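October, late, tea gone cold

I cleared the tables! Both of them, all the way to the far ends, and my shoulders are going to have opinions about it tomorrow. I had only gone in to find the good scissors. That was at ten this morning. By noon I was sitting on the floor with a lap full of envelopes, sorting the cream ones from the ivory ones, and I still hadn't found the scissors (they were in my apron, of course, and the apron was on me).

The trouble started with Gratulance. When I said yes to doing the fall cards I pictured a nice little stack of paper and maybe an afternoon or two of folding. What came was 1,000 blank cards in boxes that don't close again once you've opened them, plus the envelopes, plus the belly bands, plus a bag of those tiny round stickers that get into everything. I found one on my sock at the dentist. So the boxes went on the tables, and then things went on top of the boxes, and for most of a month I've been doing all my folding on a strip of tabletop the size of a cookie sheet and telling everybody it was fine.

It wasn't fine. I bent the corners on a whole pile last week because I was working with my elbow tucked in.

So today everything went. The boxes are under the window in the hall for now. The stickers have a jar. The Kinoshita paper, which I have been saving for I don't know what, got its own flat drawer, and I stood there petting it for a while like a crazy person. I threw out three dried-up glue pens and one that wasn't dried up, which I fished back out. I also found the Drukov catalog I swore they never sent me, order form still tucked inside, and I had written them kind of a snippy note about that. Have to apologize. Ugh.

Then I moved the tables. I've wanted to do it since summer! They used to stand apart with a gap just wide enough for a pencil to fall through and too narrow for my hand to go after it. I shoved the left one over toward the right one a few inches at a time, one end and then the other end, and there was a moment where I had them in a V and was stuck in the middle of it. But I got there. They run side by side now with one long seam between them, and I can lay the big sheets right across. The rounded edges are so much nicer on my forearms than the old desk was, I keep leaning on them just to lean on them.

I looked up what I paid Gromisano for the pair. 649, and I remember feeling sick about it and hiding the receipt in a cookbook. Well. I take it back. Best thing I ever bought for that room, and I should have bought them before the fancy chair. 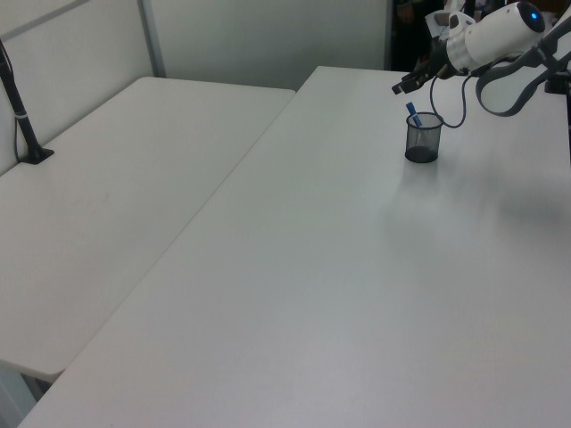
Notebook 3, page 21

Look how much white! I'd forgotten that they were such a soft color, sort of gray-white, and not shiny at all, so the ceiling lights don't bounce up in my eyes. Against the gray partition and the back wall the whole place looks calmer than I have ever been in it. The black stand got to keep its spot in the back corner of the left table, tipped a little against the partition the way it likes to be. I moved it to the floor first and kicked it twice, so back up it went. Pen holder stays too. I'm not an animal.

The rule, and I'm writing it here so I have to look at it: nothing moves in on the left table unless I'm using it that same day. Folding on the right, drying on the left, boxes in the hall. Mugs go on the windowsill. I already broke that last one at four o'clock but I caught myself.

I didn't fold a single card, by the way. A whole day and not one. I thought I'd be mad about that, and then I went back in after supper just to turn the lights on and look at it some more.

Tomorrow: bone folder (where??), bands, start with the cream envelopes. Write to Drukov. Get felt pads for the table legs, the floor is looking a little scraped over on the side where I was pushing.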